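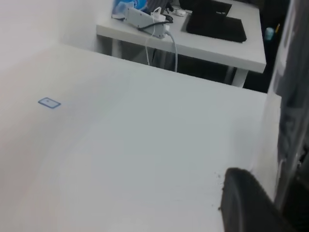

Wrist camera only, no overhead: how far did you get?

gripfudge
Started October 12, 2021

Ok so I've been at this since July and I want to compare notes. My setup is one arm, one wrist camera, plain white table, and a policy trained by imitation on demos I recorded myself by hand guiding. Placing task: pick up a small block, put it down inside a blue rectangle on the table. I did 20 demos, then got impatient and did a lot more, and I'm now sitting at 49 successes out of 60 trials with the wrist view alone.

What surprised me is where it goes wrong. The grasp is fine. It's the travel to the rectangle. When the blue outline is in view it goes straight over, no drama. When it isn't, the arm wanders, and I swear it's steering by the stuff on the desk behind. I've got a power strip back there with cables hanging off the front, and if I shift that strip a hand's width the placements shift too. Has anyone else seen this? I'm half pleased and half horrified.

mottram_bench
Yep, seen it, and I'd be way less pleased than you are! Your policy learned your room. On a blank white table there's next to nothing for the network to hold on to, so of course it grabs the one busy part of the view. Put a curtain up behind the table and run the whole thing again. My guess is your number drops a lot.

pstaniforth
I'd push back on that a little. (Phyllis Staniforth here, I wrote the Clirkby notes a few of you have been passing around.) Using the background isn't cheating in itself. People find the light switch in the dark by knowing where the door is. If the arm is bolted down and the desk behind it never moves, then the desk is a perfectly good landmark. The trouble is only that you're claiming one thing and measuring another. Say "works in this room" and you're fine.

mottram_bench
Sure, but who wants a method that works in one room? Somebody reads 49 out of 60, tries it in their own lab and gets garbage.

gripfudge
Both fair. I'm not publishing anything, if that helps :) But I do want to know which it is. Phyllis, did you mask the background in yours?

pstaniforth
I did it 3 ways. Black out everything past the table edge, random crops during training, and random pictures pasted in behind the table. The blackout was worst by a mile, the arm just hovered. Crops helped a bit. The pasted backgrounds helped the most but they want more data - I was up at 3,000 short clips before it settled down. With a small set of demos it hardly learned anything at all.

Zosorum
can I ask a dumb one, does the finger being in the shot matter? mine fills a whole corner and I keep wondering if I should crop it out

gripfudge
Not dumb. Mine sits big and black in the lower right and I leave it in. I tried cropping once and the grasps got sloppy, I think it was using the finger to judge how close it was to the table. I only ran that the one time though, so don't quote me.

mottram_bench
Keep the finger. We agree on something, mark the calendar.

One thing I will say is wipe your table. I had a few specks near where the fingers come down and every single demo in that batch had them in the same place. Cleaned up, reran it, and the grasp height went funny. Took me ages to work out why.

gripfudge
Oh no. I have crumbs right by the finger. I never even thought about those.

pstaniforth
I doubt crumbs are doing much in your case if the grasp is your strong part. I'd leave them for now and change one thing at a time, or you won't know what did what. Move the rectangle first. Put it somewhere new, tilt it more, and leave the desk behind exactly as it is. If the arm still goes to the old spot, you have your answer without buying a curtain.

mottram_bench
That's a better test than mine, annoyingly.

Zosorum
has anyone run this with the Plelmont training script? it has a background swap setting but I can't find what it does when there's no depth

pstaniforth
Without depth it falls back on a color threshold, and on a white table next to a white wall that goes about as well as you'd expect. I'd draw the masks by hand for a handful of clips and train something small on those.

gripfudge
Ok, plan is: rectangle moved and turned, desk untouched, same 60 starts. Then the pasted backgrounds if I can stand recording more demos. My wrist already hates me. I'll post the numbers in here, good or bad.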